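Baran 发布《桌面协作机械臂作业良好实践指引》第二版
从开机检查到数据留存,六章内容全部公开,欢迎各实验室试用并提出意见
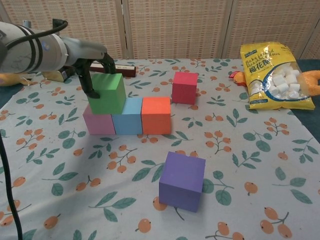 新版指引今日上线

2019年11月26日,Baran 正式发布《桌面协作机械臂作业良好实践指引》第二版(以下简称“指引”)。这份文件面向在普通桌面上使用小型机械臂的高校实验室、初创团队和职业院校实训室,内容涵盖作业前检查、工作区布置、夹爪与物件搭配、人员站位、异常停机以及作业记录,共6章。全文即日起可以免费下载,使用、转载和改编只需注明出处。

我们非常高兴能把它交到大家手里!第一版发布之后,来信一封接一封,有人指出术语前后不统一,有人把自己实验室墙上贴的操作守则整页拍下来寄给我们,还有老师带着学生逐条试做,再把做不通的地方标红发回。征求意见期间,编写组共收到487条书面意见,其中113条直接改变了正文的写法,其余意见也都逐条登记,处理结果随指引一并公布。

为什么从桌面写起

大型工业机器人的安全要求已经相当成熟,围栏、光幕、联锁装置怎么设,工程师们心里有数。桌面机械臂的处境不太一样。它装在一张普通的桌子上,旁边可能就是键盘、零食和刚拆开的快递,操作者往往伸手就能碰到夹爪。很多团队的做法靠口口相传,师兄教师弟,换一届人就丢掉一半。

“大家其实都很认真,只是缺一份能照着做的东西。”指引主编 Muthu Nambiar 表示,“我们希望一个第一次进实验室的同学,花一个下午读完,第二天就知道开机前该看哪里,手该放在哪里。”

指引因此选择了最常见的任务作为主线:抓取、移动、堆叠小方块。彩色方块码成一排,再往上叠一块,这类练习几乎每个实验室都做过。任务简单,要讲究的地方却不少:夹爪从哪个方向接近,松开之前方块有没有落稳,旁边的物件会不会被手指带倒,线缆在手臂转动时有没有余量。

第二版的主要变化

一是线缆管理单独成节。第一版只用一句话带过,收到的意见却最多。新版要求在编写动作程序之前,先以低速走完手臂的全部行程,观察电源线和信号线是否会绷紧、缠绕或扫过工作区,并把固定点的位置记入作业表。

二是明确了“工作区”和“背景区”的划分。编写组并不主张把桌面清得一干二净。日常环境里有花纹桌布,有包装袋,也有毛绒玩具,许多研究恰恰需要这样的环境。指引的要求是:夹爪可能到达的范围内,每件物品都应当是任务的一部分,或者是经过登记的陈设;其余物品放到背景区,作业期间不得移动。桌布如有褶皱,应在开始前抚平或固定,并在记录中写明桌布的图案。

三是对软质物件提出了夹持建议。泡沫一类的材料容易压出凹痕,夹得太松又会滑落。指引建议从较小的夹持力开始逐步增加,每次调整后重复抓取5次,结果稳定再进入正式作业。磨损或变形的方块应当成套更换,避免新旧混用影响结果的可比性。

四是改写了人员站位的规定。操作者与观察者的职责分开,观察者手边须有停机按钮,并且在手臂通电期间不兼任摆放物件的工作。需要伸手进入工作区时,先停机,口头确认,再伸手。这一条在征求意见时讨论得最热烈,最终稿吸收了几所职业院校老师的写法,读起来比初稿顺口得多。

试用单位怎么说

Grirnar 实训中心从初稿阶段就参与试用。中心负责人 Satish Naidu 说,学生起初觉得口头确认有些多余,练过几轮之后,连隔壁组都学了过去。“现在屋里一喊‘已停机’,大家都会抬头看一眼。我特别喜欢这个场面。”

Losex 团队则把作业记录表改成了平板电脑上的表单,填完一次最多可节省5分钟整理时间。团队工程师 Umut Yaman 已经同意公开表单模板,模板与指引放在同一个下载页面。他还提醒同行,字段可以增减,但“异常情况”一栏请务必保留,哪怕当天写的只是“无”。

下一步安排

明年1月,编写组将在 Netavness 举办开放工作坊,现场演示从布置桌面到归档记录的完整流程,并安排参加者分组动手练习。工作坊由 Everett Montoya 主持,名额优先留给首次使用桌面机械臂的团队。自带设备的参加者请提前告知手臂的安装方式和供电要求。

双臂协作和移动底座暂未列入第二版的适用范围,相关章节正在起草,有实际经验的团队可随时来信参与。英文版由 Eamon Mac Giolla 负责校订,完成后将在同一页面发布。

关于 Baran

Baran 是一家关注小型机器人应用规范的非营利机构,编写并维护面向教学和科研场景的公开指引,所有文件均免费提供。指引为自愿采用的良好实践文件,不替代所在地法律法规、强制性标准以及设备制造商的使用说明。

媒体垂询及工作坊报名,请通过 Baran 网站“联系我们”页面留言,并在标题中注明“桌面指引”。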